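Mehrfingerhand oder Zweifingergreifer für weiche Sachen?

Areo_Fan
Moin zusammen, wir haben seit August zwei Arme nebeneinander laufen, links eine Mehrfingerhand, rechts einen einfachen Greifer mit zwei spitzen Fingern. Ich soll jetzt sagen, was wir für Lebensmittel behalten, und ehrlich gesagt schwanke ich jeden Tag. Hat jemand von euch beides mal an weichem Zeug probiert? Brötchen, Teigtaschen, sowas in der Richtung.

clovedska
Zweifinger, fertig. Die Hand sieht toll aus, aber bis du die Kraft an jedem Finger sauber geregelt hast, bin ich in Rente. Bei uns hat der Notel-Controller 20 ms Verzögerung auf die Finger gebracht, da war jede Teigtasche platt.

caceres_bot
Sehe ich anders. Mit zwei spitzen Fingern pikst du doch ins Brötchen rein! Breitere Silikonkuppen drauf, dann können wir reden. Und die 20 ms liegen eher an deiner Verkabelung als am Controller, hatte ich in Cáceres auch.

clovedska
Meine Verkabelung ist tadellos, danke.

Areo_Fan
Kinder, vertragt euch :) Das mit den Kuppen probiere ich mal. Was mich an der Hand nervt, ist der Platz: Am Dämpfer muss sie von oben über den Rand, und die Finger verdecken der Kopfkamera dann gern genau das Brötchen, das ich haben will. Der Greifer rechts ist schmaler, der kommt auch vorne am Rand gut hin.

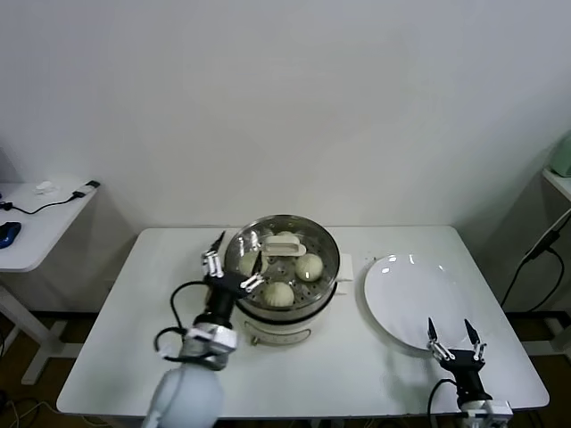
Deshalb überlege ich, noch eine kleine Kamera ans linke Handgelenk zu setzen - nur ist da mit den ganzen Kabeln schon ordentlich was los. Wie macht ihr das?

caceres_bot
Handgelenkkamera auf jeden Fall, aber schräg von der Seite. Direkt über den Fingern beschlägt sie dir beim Dampf.

clovedska
Oder einfach den Greifer nehmen. Ich sag ja nur.

Areo_Fan
Ich teste erst die Kuppen, dann die Kamera. Den Halter drucke ich heute Abend mal.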